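February, second notebook, evening

Glue tests again. Emese wants to know before the end of the month whether we can stop buying the Mühlbauer hide glue and go over to the Sivside liquid stuff, which comes in a bottle, keeps on a shelf and doesn't smell like a horse's autobiography. I said I'd test it properly. I have regretted the word "properly" ever since.

Setup: lap joints in beech offcuts, planed the same morning, clamped overnight, left alone for four days. Six joints per glue. Then hang weight off the end until something gives. Gergely built the hanging rig out of a bucket, a hook and sand, and it is the best piece of equipment in the shop. I include the bandsaw in that.

Hide glue first. All six went in the wood, long ugly splinters, glue line intact. Fine. We knew that.

Liquid glue: four broke in the wood, two let go clean along the glue line with a small apologetic click. The two clean ones were both from the batch I clamped last, when I was on the phone with Holger about the invoice and probably took too long getting them closed. So either the glue has a short open time or I do. The label says nothing useful about open time. It has a lot to say about the founder's grandfather.

Redo those two, phone off. Also do a few deliberately late, at 4 minutes and at 8, so we know where the edge is. Attila thinks the shop temperature matters more than the minutes. Attila thinks the shop temperature matters more than anything, and has been moving the heater closer to his own bench in small steps since November.

Reversibility, which is the whole argument for hide glue on repair work: put a warm damp rag on one scrap joint of each. Hide glue opened with a palette knife and a bit of patience. The liquid one went rubbery, stretched, and then took a layer of beech with it. Tried again with more heat. Same, plus a scorch mark. For new work I can live with that. For somebody's great-aunt's chair I can't, and I'd like it on record that I said so in the notebook before anybody glues the chair.

Cleanup: squeeze-out from the liquid glue wipes off easily with a wet cloth in the first few minutes. After that it shows up under shellac as a pale smear, and you get to scrape. I scraped. The hide glue smears too, but it has the decency to do it where I expect.

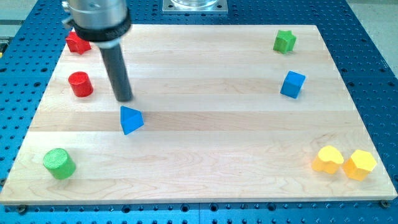 Pale maple board, colored blocks around the outside.

Panels next, and here I'm less sure. An edge joint is mostly long grain to long grain, and almost any glue is stronger than the wood if the edges are true. So the question isn't strength, it's creep and how the line looks after a season. Glued up two maple test panels, one per glue, 7 boards each, narrow ones because that was the offcut pile. Marked the backs H and S in pencil. Please do not sand the backs. Fuseini, this is a general request which happens to have your name in it.

Both panels came out flat off the clamps. The S one has a slightly darker line at one joint, though that may be my jointing. I went over it with the straightedge and could get a slip of paper in at one end, so yes, my jointing.

Cost: Holger did the sums on the back of a Nindus catalog and says the liquid comes out cheaper once you count the time spent warming the pot. He counts my time at a rate I have never been paid. I asked if we could fix that discrepancy from the other direction and he went to look for his glasses.

Where it stands: keep hide glue for repairs and veneer. Try the liquid for jigs, drawer parts and panels that aren't going anywhere important. Ask Sosar whether they'd sell the granules in smaller bags — we threw out half of the last sack, which had got damp and set into one lump the shape of the sack.

Still to do: late-clamp joints. Put the H and S panels on the high rack over the radiator and look at them in a few weeks. Wash the glue pot. Find out who has the good palette knife (it was on my bench at lunch, Attila).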